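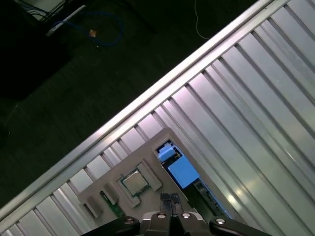 Aluminium ribs, close up

Repair the old tower or just buy new?
Weron Noticeboard > Home and Garden > Computers and Phones
May 2024

mossybank
Right, quick one before work. Desktop is getting on, had it since the kids were at primary. Takes an age to start, fan goes like a hairdryer when I open more than a few tabs. Took it to Dizon on the high street and they quoted £141 to put an SSD in, more memory, and "full clean and service". They also have refurbs in the window for not a lot more. What would you do? Only use it for email, photos, the accounts for the allotment and my daughter's Grodance lessons (video dance thing, she does it in the back room). Don't play games.

tealeaf_again
Do it yourself. SSD is four screws and a cable. There's no way the parts come to that.

plumduff
Depends how old. What processor? Whats it running? If it can't take the current Windows I wouldn't spend a penny on it, you'll be back here in a year asking the same thing.

mossybank
No idea on the processor, sticker's worn off. Windows 10. Will look tonight.

halfpintharry
£141 isn't mad if it includes moving all your stuff across. That's the bit that takes the time. I've used Dizon twice, once for a laptop screen and once for a printer that was beyond saving, and they were fine. Slow but fine. They did ring when they said they would.

tealeaf_again
Moving stuff across is free software and a cup of tea.

halfpintharry
For you maybe. My sister lost six years of photos to free software and a cup of tea.

plumduff
She didn't have a backup then. Different problem.

halfpintharry
Most people don't have a backup. That was sort of my point.

northgate_nan
Can I just say please please back up first whatever you decide. Copy the photos to a stick and put the stick in a drawer. Then copy them to another one and give it to someone else. My neighbour keeps mine and I keep hers.

mossybank
OK looked. It says 8 GB memory, normal hard drive, and the processor is too old for 11 according to the checker. So that's plumduff's answer I suppose. Bit gutted, nothing wrong with the thing otherwise. Feels daft to bin it.

tealeaf_again
Don't bin it! Put Linux on it. Seriously. Email, photos, browser, spreadsheet, all there. I've got one older than yours running in the kitchen and it's quicker than my work laptop.

plumduff
Here we go

tealeaf_again
What? It's free and it works.

plumduff
It works till the scanner doesn't, then you're the one getting the phone calls. I did this for my dad. Lasted till January. He wanted "the old one back" so that was that.

tealeaf_again
Your dad, my mum. Mine never noticed. She thinks it's a new Windows.

gravelpath
Been following as I'm in the same boat. I went the DIY route last month, so for what its worth. Ordered the drive and a 16 GB memory kit, watched a couple of videos, allowed an evening, took a weekend. Main thing I'd say is work on a table with a good lamp, not on the carpet, and take photos of every cable before you pull it.
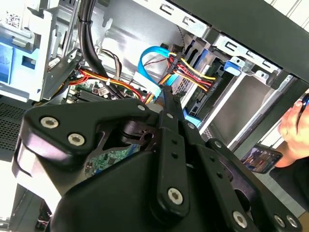
Getting the side off was the easy part. Old drive out, new one in, then I couldn't get the memory to seat and thought I'd broken it. Hadn't. You have to push a lot harder than feels right, till the clips go over. Also there was dust packed in the cooler like felt. Got most of it out with a paintbrush and a can of air – outside, not in the kitchen, ask me how I know. The noise dropped straight away and that bit cost me nothing. I'd do the clean first even if you do nothing else.

mossybank
That's really useful thank you. Did you hold the fan still? Read somewhere you're supposed to.

gravelpath
Yes, with a lolly stick. Otherwise the air spins it up too fast.

plumduff
Agree on cleaning. Half the "my computer's dying" posts on here are dust. Still wouldn't spend on parts for one that can't be updated though.

halfpintharry
What about a refurb? Gruvo do ex-office ones, little black boxes, with 24 months warranty. I got one for the parish hall bookings. Dull as anything and hasn't put a foot wrong. Takes up no room either.

northgate_nan
Seconding Gruvo. Mine came with a keyboard that smelt of someone's lunch but the computer was fine. They sent another keyboard.

tealeaf_again
The small ones are a pain to upgrade later, mind. Check how many memory slots before you buy.

plumduff
They'll never upgrade it. They do email and allotment accounts.

mossybank
Oi. They're quite detailed accounts. 19 plots and a water butt fund.

plumduff
Stand corrected

mossybank
So where I've got to – clean the old one this weekend, back up everything twice, then get a refurb for the main jobs. Old one can go in the back room for the Grodance lessons, and if I'm feeling brave I'll try tealeaf's Linux on it. If it goes wrong she can use the tablet. Anything I've missed?

gravelpath
Thermal paste, if you take the cooler off. If you don't take it off, leave it alone. I left mine alone.

tealeaf_again
Check the dance site runs in Firefox before you wipe anything. PM me if you get stuck, I'm in Weron most afternoons and can drop a stick round.

northgate_nan
And the tip takes old hard drives but wont wipe them for you so don't just chuck it in the skip like my son in law did.

halfpintharry
Does anyone know if Dizon still do the wiping? They used to for a fiver.

mossybank
Will ask when I go in to tell them no thanks. Bit embarrassing, they were nice about it.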